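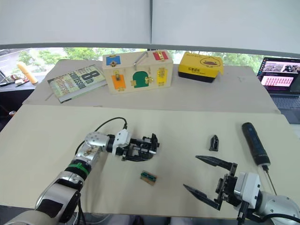 The Desley bench from the head camera: parallel-jaw gripper on the left arm, long tapered fingers on the right, lock box on the back shelf.

Desley

Two-arm manipulation data with mismatched grippers, plus the code for Zutia, our arm-choice method.

Maintained by Selina Hauser and Urs Kofler at Bodutis. Current release: v2, January.

What this is

Most two-arm setups put the same gripper on both sides. We wanted to know what happens when you don't. A flat parallel jaw is great on a book spine or the side of a box, and pretty hopeless at hooking a small latch. Long pointed fingers are the other way around. If a policy has both, it has to work out which arm should go first, and when to hand the job over, and that turned out to be a much richer question than we expected when we started!

Desley is the data we collected to study it: 2391 teleoperated episodes over 12 tasks, of which 2163 passed review and make up the main release. The rest are included too, in their own folder, with the reason each was held back. Please look at those, some of them are the most interesting recordings in the set.

Zutia is the method. It is a small add-on to an ordinary imitation policy. It predicts, from the head view and the joint state, which arm is going to touch something next, and feeds that guess back into the action head. The whole thing is a few hundred lines and trains along with the policy.

Quick start

pip install -e .
python -m desley.fetch --split main --out data/
python -m desley.view data/main/latch_red/ep_0007
python -m zutia.train --config configs/base.yaml

The viewer opens the head camera, both wrist cameras and a joint plot side by side. Arrow keys step one frame, space plays, and b jumps to the next arm switch. Urs added the b key for himself while debugging and it is now the thing everybody uses.

If you only want to poke around, fetch with --split tiny first. It has a handful of episodes from every task and fits on a laptop.

The bench

Two fixed arms reach over a pale front board. Behind it there is a second, raised board that works as a shelf. Small things usually start on the front board and larger ones on the shelf, but the start positions are shuffled between episodes, and extra objects that have nothing to do with the task are often left in view. A book, a yellow duck box, a cordless screwdriver, a small wooden block: any of these can be the target in one episode and clutter in the next.

The room has a wide window. We left it that way. There are blinds, and they were set however they happened to be set, so daylight varies a lot across the data. In v1 we tried to correct for it in preprocessing and the correction did more harm than the light did, so v2 ships the frames as recorded.

The tasks

Task names are the folder names.

latch_red, latch_blue, latch_green, latch_orange, latch_yellow
Open the door of that color on the wooden lock box. The brass fittings differ from door to door, so these are five separate tasks, and they really do behave like five separate tasks.

book_turn
Rotate a paperback on the shelf until its spine faces the robot.

book_pass
Bring the paperback from the shelf to the front board, with one arm lifting and the other receiving.

duck_lid
Take the lid off the yellow box and set it down on the front board.

driver_stand
Pick up the screwdriver and stand it on the end of its handle.

block_to_box
Put the wooden block inside the lock box through whichever door is already open.

clip_upright
Stand the small black plastic piece up after it has been placed on its side.

shelf_clear
Move everything except the lock box from the shelf to the front board, in any order.

What is in an episode

head.mp4: head camera video
wrist_l.mp4, wrist_r.mp4: wrist camera videos
state.npz: joint positions, joint velocities and gripper opening for both arms
action.npz: operator commands, same clock as state
switch.json: list of arm switches, with the frame and the arm that takes over
meta.json: task, operator code, lighting note, review result

Left and right always mean the robot's own left and right, as seen from the head camera. Wrist video has not been flipped. Gripper opening is scaled from 0 (closed) to 1 (open) separately for each gripper, so 0.5 on the left and 0.5 on the right are very different gaps. This caught two of our own students, so the loader now prints a warning if you stack the two values in one array. You can silence it with quiet=True.

Arm switches

A switch is the first frame in which the arm that had been idle touches an object while the other one is free, or takes over an object the other one is holding. All switches were labeled by hand. Selina labeled the full set and Urs labeled a second pass on the tasks with the most disagreement. Where they still differed after talking it over, both labels are kept, and switch.json has an extra field called alt.

Most of the disagreement is in book_pass. There is a stretch where both grippers are on the book and it is honestly hard to say who is in charge. We tried several rules and ended up keeping the simple one.

Splits

main holds the 2163 reviewed episodes, divided into train and val by recording session. Please keep to the session split. Frames from one session look a lot alike, and a random split will give you a val score that is far too cheerful.

held_back holds everything that failed review. The common reasons are a dropped wrist camera stream, an object that left the reachable area, and an operator starting over halfway through. The field reason in meta.json tells you which.

layouts_test holds the start positions for evaluation: 6 layouts per task, none of them used in training. There is no demonstration data here, only object poses and a printable overlay for setting up the bench.

Method in short

The base policy is a standard chunked transformer that takes the three camera views and the joint state and puts out a short run of actions for both arms. We train it with and without Zutia, with everything else the same.

Zutia adds one small head that outputs three values: left next, right next, both. During training the target comes from switch.json. During rollout the prediction is smoothed over a short window and passed to the action head as an extra token. The smoothing matters more than we thought it would. With no smoothing the two arms start toward the same latch, back off, and start again, which is very funny to watch the first time.

We also compared with Besnard, our earlier rule-based switcher, which picks the arm from the distance between each gripper and the target. It is a fair baseline and needs no labels. The code is in baselines/besnard.

Results so far

The clearest gain is on the latch tasks. The plain policy often goes in with whichever arm is closer, and if that is the parallel jaw it tends to push on the door and stay there. With Zutia it waits for the pointed fingers to come across. We were really happy to see this on the layouts that were not in training, because it means the arm choice isn't simply memorized from where the box was standing.

book_pass improves as well, mostly in the timing of the release. book_turn does not change at all, and that makes sense to us, as one arm can do the whole job.

clip_upright got worse. The piece is small and narrow, and the policy sometimes gets stuck on "both" and moves neither arm. A longer smoothing window fixes it and then hurts the latches. We would love to hear from anyone who finds a setting that works for both!

Besnard does surprisingly well on shelf_clear, where the closest arm is nearly always a good choice, and poorly on anything with a latch.

Full tables, per task and per layout, are in results/v2.csv. Every rollout we ran is listed there, including the aborted ones, with a link to its video.

Known problems

- In some early sessions the right wrist video starts a few frames late. The loader pads it. If you read the files yourself, use the offset in meta.json.
- duck_lid has fewer operators than the other tasks, and one of them has a very recognizable way of doing it. Expect policies to copy that style.
- Background objects on the side desk and beyond the shelf were moved around freely during collection. They are not labeled.
- One pair of grippers, one bench, one room. We have no idea yet how much of this carries over to other hardware, and would be careful about claiming it does.
- The block_to_box episodes all start with one door open. The policy does not learn to open a door first.

Changes from v1

Second labeling pass for switches. Light correction removed. Sessions with a loose finger screw on the right gripper moved to held_back. The b key. Joint velocities are now in radians per second everywhere; v1 had degrees in two tasks, sorry about that.

Contributing

Issues and pull requests are very welcome. If you record new episodes on your own bench, run python -m desley.check on the folder first and paste the output into the issue. New switch labels should come from two people if you can manage it. Selina looks after the data and labels, Urs looks after the training code and the viewer.

License

Code under MIT, data under CC BY 4.0.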